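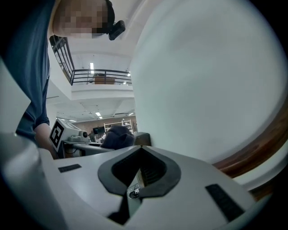
4. Large Plates and Stair Rail

Section 4 covers the large Plindska plates used in the dining area and the wooden handrail on the stairs. Both are done at every changeover at Abella. The metal railing on the upper level is in Section 5. Revised November 19, 2024.

What you need

Two soft cloths, one for plates and one for wood
Dish soap, unscented
Pindine wood cleaner (shelf code 286)
Felt plate separators
A flashlight
The changeover sheet

Keep the plate cloth and the wood cleaner apart. If cleaner gets on a plate, wash the plate again before it goes away.

4.1 Checking the large plates

1. Clear a space on the table and wipe it. Dry the table before you set anything on it.

2. Bring the plates over one at a time. Use both hands, with your fingers under the plate and your thumbs on the rim. Do not carry a stack of these plates up or down the stairs.

3. Look over the top of the plate for chips, cutlery marks and dried food. Gray cutlery marks can usually be rubbed off with baking soda and a damp cloth.

4. Run a fingertip slowly around the rim. A chip in the brown edge is easier to feel than to see, and the streaks in the color can look like a crack when they aren't one. If your finger catches, stop and look at that spot under the flashlight.

5. Tilt the plate up and check the underside. Look closely at the foot ring, where grit and soap collect.

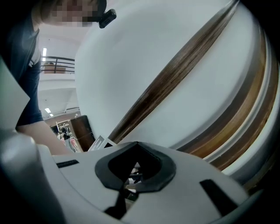
Brown rim and foot ring of a large plate, seen from below.

6. Wipe the foot ring. A gritty foot ring will scratch both the table and the plate underneath it in the cupboard.

7. Set the plate down flat. Press lightly on opposite sides of the rim. If it rocks, turn it a quarter turn and try again. If it still rocks, put it aside.

8. Stack the good plates with a felt separator between each pair. The limit is 10 plates to a stack.

CAUTION: Do not use a plate with a chipped rim, even a small one. Wrap it in paper, write "large plate" on the wrapping and leave it in the returns bin. Do not glue it.

Note: Plates from the older Hakard set are a different size and do not nest with the Plindska plates. Store them on their own shelf.

4.2 Cleaning and checking the handrail

Do the handrail after the plates are put away. Start at the top of the stairs and work down.

1. Make sure the treads are dry and clear. Pick up anything left on the steps.

2. Dust the rail with a dry cloth, including the underside. Most people miss the underside, and it gets the most fingerprints.

3. Put a small amount of wood cleaner on the cloth. Never spray the rail directly, as the overspray makes the treads slick.

4. Wipe along the grain in short strokes. Go around the square end block on all its faces and into the corner where it meets the rail.

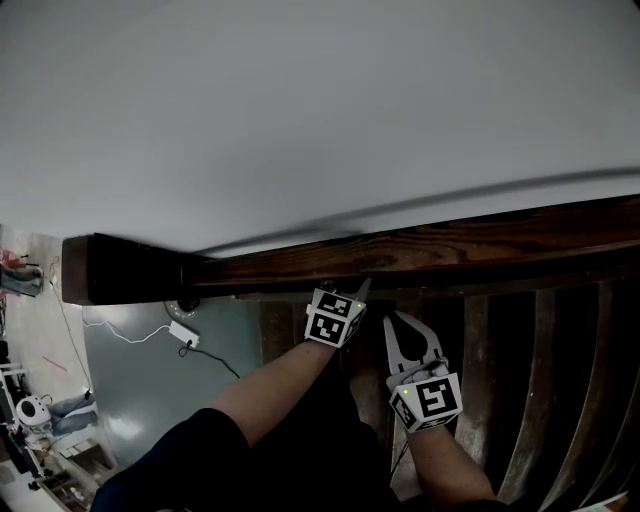 5. Wipe each baluster from top to bottom with what is left on the cloth. Don't add more cleaner for this step.

6. Go back over the rail with a dry cloth until it no longer feels tacky. Allow 14 minutes before anyone uses the stairs with bags or laundry.

7. Hold the rail near one end and push, then pull. Repeat in the middle and at the other end. It should not move.

8. Try each baluster the same way, with light pressure only. A faint tick is normal in dry weather. Movement you can see is not.

CAUTION: If the rail moves, close the stairs and report it the same day. Do not tighten the fittings yourself. Overtightening splits the wood at the screw holes.

Note: The rail is oiled once a year, in December. If the wood looks dull before then, write it on the sheet and leave it. Do not use furniture polish or wax.

4.3 Filling in the sheet

Write down the number of plates put away, the number set aside, and "rail OK" or "rail loose." Put your initials in the last column. If plates were set aside, add the reason in a word or two: chip, rock, crack.

Replacement plates come in boxes of 4. Order when the last full box is opened.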